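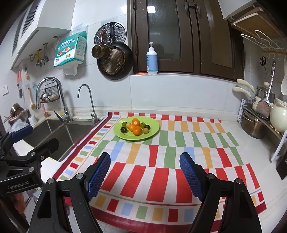

3. Materials and Methods

3.1 Selection of households

The survey drew on the Hotholm and Vaughan districts, which differ in water hardness but have a similar mix of apartment and single-family housing. Letters were sent to 400 addresses taken from the municipal register. A household was eligible if it owned at least one washable cloth used on a table or counter and washed it at home. Households that sent all table textiles to a commercial laundry were excluded, as were those planning to move before the end of the study. Recruitment closed in December, and collection of the wash logs ended on March 30, 2020.

3.2 Classification of cloths

Each cloth was assigned to one of three pattern classes: plain, low contrast, or high contrast. A cloth was placed in the high contrast class when a saturated color met white or a pale color along a sharp edge. Repeating block patterns fall into this class. The cloth in Figure 2, spread on a kitchen countertop, has rows of rectangles in red, green, orange-yellow, light blue and white inside a red border, and would be scored as high contrast on both the field and the border. Where field and border differed, the higher class was used.

Fiber content was taken from the sewn label where one was present. Unlabeled cloths were recorded as unknown and left out of the fiber analysis, although they remain in the staining analysis. Classification was done separately by T. Bañez and D. Dvořáček, who worked from the same written key and did not see the wash logs. Disagreements were settled by a second reading of the key and, failing that, by assigning the lower class.

3.3 Wash logs

Participants filled in one line per wash: program, temperature setting, detergent type, load size, and whether the cloth was washed alone, with similar colors, or in a mixed load. Drying method was entered in a separate column. Line drying in direct sun was coded apart from line drying in shade, since light exposure could otherwise be read as a washing effect. Logs with 2 or more missing lines in a row were treated as incomplete from the first missing line onward. Earlier entries were kept.

3.4 Color measurement

Cloths were measured at intake and again at the close of the study. Readings were taken on the largest area of each color and on the white or palest area next to it. The cloth was folded to four layers over a neutral gray backing so that the surface below it would not affect the reading. Creases, seams and visible food stains were avoided. Three readings were averaged for each area, and the cloth was turned a quarter turn between readings to reduce the effect of weave direction.

Fading was expressed as the color difference between the first and last reading of the saturated area. Color transfer was expressed as the same difference for the adjacent pale area. The two values were analyzed separately. A cloth can fade badly and leave its white areas clean, particularly when loose dye is carried off in a large volume of water.

3.5 Exclusions and missing data

We removed 19 cloths that had been bleached during the study and 13 that were not returned for the final measurement. Cloths that had been ironed shortly before measurement were conditioned overnight at room temperature and then read as usual. Log data were entered twice in the Tanudbridge laboratory and compared line by line. No values were imputed. Wash frequency was treated as a continuous variable in all models, with household entered as a random effect to allow for homes that supplied more than one cloth.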